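Drurnham Board Games Index

README, version 3

A plain-text index of the tabletop game magazines and club newsletters kept in the Drurnham reading room, put together so that people can find that one rules variant they half remember from years ago. If you love old hobby magazines as much as I do, I hope you lose a whole evening in here!

What you get

The index covers 104 issues across three titles: Dilell Quarterly, The Thibodeaux Letter and Ikov Players' Bulletin. Every article, puzzle, rules correction and letters page has its own row. Advertisements are left out, apart from the ones that print rules or scenarios (there are more of those than you would think, and some are terrific).

Files

articles.csv — one row per item, the main file
issues.csv — one row per issue, with cover title and page count
games.csv — every game mentioned by name, with alternate spellings
variants.csv — house rules and variants, linked back to the article they came from
notes.txt — loose remarks, corrections and open questions

All files are UTF-8 with commas between fields and a header row. Text fields with commas in them are quoted. If your spreadsheet program turns issue numbers into dates, import the issue column as text and it will behave.

Columns in articles.csv

id: a short code that never changes, even when an entry is corrected
title_code: DQ, TL or IP
issue: the number printed on the cover
page: first page of the item
headline: as printed, misspellings included
byline: as printed, blank when there is none
kind: review, variant, puzzle, letter, report, fiction or other
games: one or more ids from games.csv, split with a semicolon
remark: anything a reader might want to know before going to the shelf

I kept misspellings in the headline column on purpose. The Thibodeaux Letter was typed at speed by people who cared far more about trick-taking games than about proofreading, and it has a flavor I didn't want to iron out. Search games.csv if you need the corrected names.

How the three titles differ

Dilell Quarterly is the polished one. It has long reviews, proper diagrams and a puzzle page that I still can't finish. The early issues lean toward abstract games, then the card game people take over, and then for a glorious stretch it prints 11 variants of the same bidding game, one after another, with arguments about each of them in the letters page. Start with those if you want to see how a game gets worked over by people who adore it.

The Thibodeaux Letter is short and chatty. Most issues have session reports, a trading column and a scoring table for whatever the club was playing that season. Pages are often unnumbered, so the page column holds my own count in square brackets.

Ikov Players' Bulletin is the odd one and my favorite. It mixes tournament results with essays on furniture, lighting, snacks, card sleeves and how to run a game for people who have never met. There is a series on table building that runs on and off for years, with readers writing in to argue over leaf supports and edge trim. I gave it its own tag in the remark column — search for "tables" and you'll get the lot.

Known gaps

The reading room has no copy of the first Thibodeaux Letter. Two issues of the Bulletin have pages missing, marked "incomplete" in issues.csv. Puzzle answers were often printed an issue or two later, and I have linked them where I could find them, but 60 puzzles still have no answer attached. If you solve one, please send it in, even if all you have is a scribble and a hunch!

Some bylines are plainly pen names. I have left them alone and made no attempt to match them with real people. Please do the same in anything you contribute.
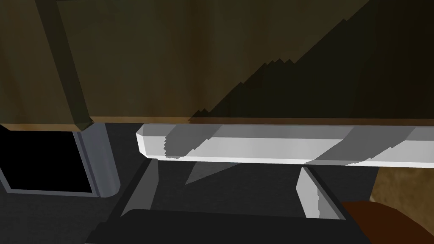 Suggested uses

Look up a game you own and see what people were doing with it before the current rulebook. Pull every row tagged "variant" and pick one at random for game night (I do this a lot, with mixed results and plenty of laughing). Trace how a scoring rule moves from one title to another. The same fix for tied bids turns up in all three, worded a little differently each time, and following it through the letters pages is a treat.

Corrections

Send the id, the column and the new value. One correction per line is perfect. Page references should be checked against the paper copy, and if you can't get to Drurnham, say so in the note and I'll check it on my next visit. Big batches go into the November update, small ones go in as they arrive.

License

The index rows and notes are free to copy, change and share with credit to the Drurnham Board Games Index. The magazines themselves belong to their publishers and writers, and no full articles are included.

Changes in version 3

Added variants.csv
Split "puzzle" from "other" in the kind column
Fixed page numbers in Dilell Quarterly where the center section had been counted twice
Merged duplicate spellings in games.csv
Removed the old index.txt, now covered by issues.csv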